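The leaflets have started again in Heltodwood. I had nine through the door before breakfast yesterday, if you count the two that were the same leaflet, and every one of them tells me that only one person can beat the sitting councillor. Sadly they disagree about who it is.

I've lived in this ward long enough to remember when a leaflet had a photograph of a pothole on it and a man pointing at the pothole. You knew where you were. You could go and look at the pothole. Now we get bar charts. The one from Kálmán Bozsik's people shows a tall bar, a nearly-as-tall bar and a little stump, and the stump turns out on inspection to have taken a quarter of the vote last time. There's no scale up the side. There never is. My granddaughter would have lost marks for it at primary school.

Tímea Deák's lot are no better. Hers quotes "a local resident" who had always voted the other way and now sees the light. This resident has been converted at every election I can remember, and must be getting giddy.

What bothers me is the arithmetic underneath. Deák won the Heltodwood seat by 400 votes, and the Lengyel estate alone has 2,000 people on the register who didn't turn out. Both campaigns know this perfectly well. I asked a canvasser, a pleasant lad in the wrong shoes for our hill, whether he'd be going up to Lengyel. He looked at his sheet and said they were concentrating on "identified supporters". So am I, when I throw a birthday party, but I don't claim a mandate afterwards.

You can see how it happens. A volunteer has two free hours of an evening, and it's nicer to knock on doors where people smile. The people who didn't vote last time get crossed off the list, so they never hear from anyone, so they don't vote. In Iltwood, over the ring road, they did it differently. They sent somebody round every street in November, with no election on, to ask about the buses. Turnout went up. The winning party says this was down to its manifesto, a document I've read, and I doubt it.

I'm told the answer is compulsory voting. I've never warmed to that. Fining a night-shift cleaner for missing a contest between two bar charts seems hard on the cleaner. I'd sooner fine the parties, so much for every street they skip, with the money going on the library roof.
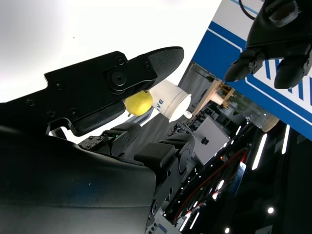
Vol. 9, Issue 2

Failing that, a small reform. Let every candidate send one leaflet, on one side of the paper, and let the other side belong to their opponent. I put this to the returning officer's department and had a very civil reply explaining that it wasn't within their powers. It came on both sides of the paper.

In the meantime I'll vote, as I always do, at the church hall with the sticking door. I haven't decided who for. Whoever gets up the hill to Lengyel first has a fair chance of it, and I'd suggest proper shoes.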